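Standing a comb upright on a white bench top without it tipping or marking the surface
Asked in Small Items and Storage
Viewed 296 times

I want to keep a plastic comb standing on its spine next to the basin, on a white laminate bench top. I don't want a drawer organiser and I don't want anything screwed to the wall. The comb is straight, 16 cm long, with a spine a few millimetres thick. It stands for a while on its own and then goes over whenever someone shuts the vanity door. Adhesive putty held it but left a grey smear that took methylated spirits to shift. Is there a simple stand or block that works on a smooth top, and what clearance should I leave around it?

Svenja Wiegand

3 answers

Answer 1
Put it in a cup. Any mug will do, teeth down.

Torben Hellwig

Comment from Svenja Wiegand: Tried it. The mug collects water in the bottom and the comb sits in it.

Answer 2 (accepted)
The comb falls because the base is narrow and the centre of gravity is high relative to it. Door vibration does the rest. You can widen the base or give it a slot. I would use a slot.

Materials: one offcut of close-grained hardwood, dressed, no smaller than 80 mm long. Pine works but the slot edges bruise. Sandpaper in 120 and 240 grit. Clear water-based polyurethane. Thin cork sheet for the underside.

Method:

1. Measure the spine at its thickest point with calipers. Combs taper, so a measurement at the end will give you a slot that is too tight in the middle.

2. Cut the slot along the length of the block, 0.5 mm wider than that measurement and 10 mm deep. A tenon saw with a clamped guide is adequate. Two passes side by side, then clean the floor of the slot with a folded strip of the 120.

3. Ease all outside edges. Leave the top edges of the slot fairly crisp or the comb will lean.

4. Seal with three coats, including inside the slot. Bare end grain beside a basin goes black by the end of winter.

5. Glue cork to the underside and trim it 1 mm inside the edge all round so it doesn't wick splashes. Cork on clean laminate does not creep and does not mark.

6. Set out the top before you commit to a position. Put the comb and whatever block shares the bench down where you think they should go, then reach in from the front. A black comb and a cream block on a white surface.

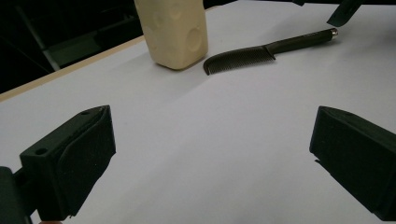 7. Adjust the spacing until you can lift either piece without touching its neighbour. I settled on 40 mm clear between them and the same again to the wall. Less than that and you knock one while reaching for the other.

8. Wipe the top with a damp cloth and dry it before placing the stand. Soap film under cork will let it slide.

If the top has a fall towards the basin, set the slot parallel to the fall. Across the fall, the comb leans on one side of the slot and wears it.

Mircea Onu

Comment from Ludger Frerichs: Would 0.5 mm be enough for a comb with a moulded seam? Mine has a ridge down the spine.

Comment from Mircea Onu: Measure over the ridge, or scrape it off with a blade.

Answer 3
I used a Wendt card holder from the newsagent, the sort for place names at a table. It's too light by itself, so I filled the hollow underneath with plaster. Cost a few dollars and has been fine since June. The colour has yellowed a bit. I haven't tried it with a wide-tooth comb and I suspect it would go over.

Agree with the above about putty. Same problem on our kitchen bench, grey mark and all. Eucalyptus oil got it off.

Lorcan Ó Néill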